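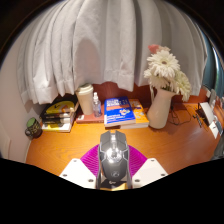 Desk 3, front to back: the grey mouse, then the row along the back with the dark mug-like pot at the far left and the books next to it.

Notebook > Rooms > Zorholm > Desks
Search this notebook Go
25 October 2021
Loredana Pace

Desk 3, second go at the layout. Carried on from Knut's page in August, where he had everything pushed to the right and no space to put a sheet of paper down.

Left as it is for now: mouse in the middle with its buttons to the back, pot at the far left close to the wall, book stack beside the pot. The top book is the black one with the big yellow shape on the cover. Knut wants the stack turned so the spines face the chair. Try that tomorrow.

The polish on this desk is orange-brown and shows every fingermark. Wiped it with the Dellosa cloth and plain water. The spray from the store cupboard left a haze on desk 2 and I had to go over it again, so I have put the spray back and written "not for desks" on the label.

Mouse: the top is glossy and picks up the light badly. There is a bright patch right over the small controls in the middle, and from the chair I could hardly make them out. The palm rest is smooth and dark and gives no trouble. Tried the blind half down and then fully down. Half down is better. Fully down we need the lamp on and the patch comes back in another place. Have asked Nkuna for a matt mouse to compare. They quote 3 weeks, minimum order 50, so I have asked again for a single sample.

Mat: tried the small one (300 mm wide) and the long one (800 mm). The long one runs under the books and rucks up when the stack is moved. The small one stays put if the desk is dry. Knut says the long one could be trimmed. I would sooner not cut it until we know whether Gretotholm wants it back, as it is on their list.

Books: keep the stack low. With two more on top it slid when I pulled the drawer, and one went down behind the desk. Got it out with the ruler. Corner bent, otherwise fine. The extra two are on the windowsill and should go back to the shelf in the corridor.

Pot: the one with the green top and yellowish pattern. Stays on the left. I moved it to the right for the morning and knocked it twice with my elbow reaching for the phone.

Drawer: still sticks at the last bit. Candle wax on the runners helped on desk 1, so same again here when there is time.

K.S. added: agree about the blind. Don't agree about the pot, I am left-handed and it is in my way. Can we have it behind the books?

L.P.: there is no room behind the books. Will try it between the stack and whatever is next along, and write up how it goes.

To do
Turn the book stack
Wax drawer runners
Ring Gretotholm about the long mat
Take the two books off the windowsill
Chase Nkuna for the sample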